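Thread on marking out a grid with masking tape, for anyone who has to lay out a quilt top, a stock count or a tile pattern on a large flat surface and wants the corners to come out square. 1/

Start with one long edge. Do not trust the edge of the table. The benches we had at Drustport looked straight and were out by 4 mm from end to end, and every line measured off that edge carried the same error across the whole layout. 2/

Snap or draw a baseline of your own, a little way in from the edge, and measure everything from that. One baseline, one zero mark. If you measure each square from the previous one, a half-millimetre slip in the first square is still there in the last, with all the later slips added to it. 3/

Squaring up: mark 600 mm along the baseline and 800 mm up the side, then check the diagonal. It should read 1000 mm. If it reads long, the corner is open; if short, it is closed. Move the side line, never the baseline. 4/

Covering the surface first is worth the time. Brown paper takes pencil well, does not glare under strip lights and can be thrown away with the tape still on it. Pull it tight from the middle outwards and fix the long sides before the short ones. Paper grows a little in damp weather, so leave it overnight before measuring if the roll has been in a cold store. 5/

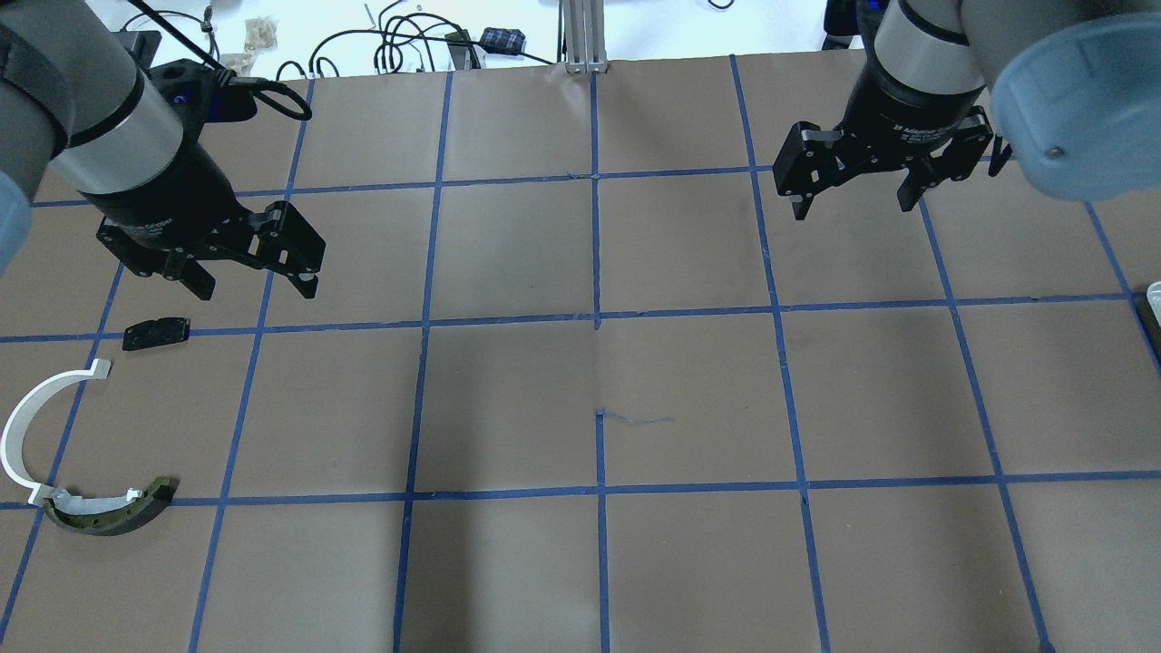 Blue tape on brown paper, laid out in squares.

Tape has width, and people forget to decide what the width means. Pick one edge of the strip as the true line and keep to it for the whole job. I use the left edge for uprights and the lower edge for crosswise strips. Write it in the corner of the sheet, as the next person will assume the centre. 6/

Do not stretch the tape as you lay it. Stretched tape creeps back and the ends lift. Unroll a full length, hold it just above the surface, touch down the far end, then lower the rest in one go. Press with a dry cloth from one end to the other. A thumb leaves ridges. 7/

Lay all the strips in one direction first, then all the others across them. Weaving over and under looks tidy but gives you a bump at every crossing and makes lifting a single strip impossible. 8/

Labels: letters along the baseline, numbers up the side, written on the paper and never on the tape. When a strip is replaced the label should survive. At Prerkport the labels were on the tape and sheet 431 had to be read against an old drawing for the rest of September. 9/

Checking: measure both full diagonals of the finished grid. On a rectangle they must match. I accept a difference of 2 mm on anything longer than a metre. Beyond that, find the bad strip by checking the diagonals of each quarter. 10/

Removal: fold the strip back flat on itself and pull slowly. Pulling straight up tears the paper. If the paper is going in the bin anyway, roll the lot up from one short side. 11/

Next thread will cover circles and arcs, which need a trammel and a good deal more patience. 12/12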